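Fil sur nos règles internes de démonstration pour la manipulation à deux bras. Version 2, en vigueur chez Lermont depuis mars. Je poste les points qui reviennent le plus souvent en relecture.

Périmètre : objets de bureau et petit outillage, masse inférieure à 800 g, poste fixe. Les pièces du lot Pralach suivent une autre procédure, je n'en parle pas ici.

Règle 1. Une démonstration = une tâche = une phrase à l'infinitif. « Fermer le capot », « charger la barrette ». Si la phrase contient « puis », on coupe en deux enregistrements.

Règle 2. L'état initial se déclare avant le départ, dans le champ prévu. Pas après relecture. Un état initial reconstitué de mémoire est rejeté, même s'il est exact.

Règle 3. Les deux pinces sont ouvertes au départ et aucune ne touche l'objet. Contact avant le signal : on recommence.

Règle 4. Force de serrage plafonnée à 20 N par défaut. Toute dérogation est signée par Mahmoud Abou Zeid et inscrite dans Morsy avec le numéro de tâche. Une dérogation orale n'existe pas.

Question reçue de l'équipe Bomby : faut-il garder les échecs ? Oui, étiquetés comme tels. On ne supprime que les séquences où la synchronisation est perdue. Sur les 2 000 premières séquences, le tri « au propre » avait retiré presque toutes les reprises de saisie - donc ce qui nous manquait ensuite.
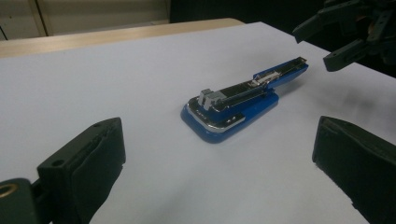 Règle 5, objets articulés. Le nom de l'objet ne suffit pas à décrire l'état initial, il faut la configuration de chaque partie mobile et l'orientation sur le plan de travail. « Agrafeuse sur la table » : rejeté. « Agrafeuse bleue en diagonale, rail à agrafes visible » : accepté, à condition de préciser aussi la position du bras supérieur. En cas de doute sur l'ouverture, cocher « indéterminé » et ne pas deviner.

Règle 6. Les surfaces chromées génèrent des reflets qui perturbent l'estimation de pose. On ne les matifie pas, on ne les masque pas. On note « réfléchissant » et on garde l'éclairage nominal du poste.

Règle 7. Zone commune aux deux bras : un seul bras prioritaire, désigné avant l'essai. L'autre attend hors contact. Le changement de priorité en cours de séquence reste interdit en version 2, le sujet est ouvert pour la suivante.

La grille de relecture est dans Morsy, même dossier que les dérogations. Remarques à envoyer avec le numéro de règle, sinon je ne les traite pas.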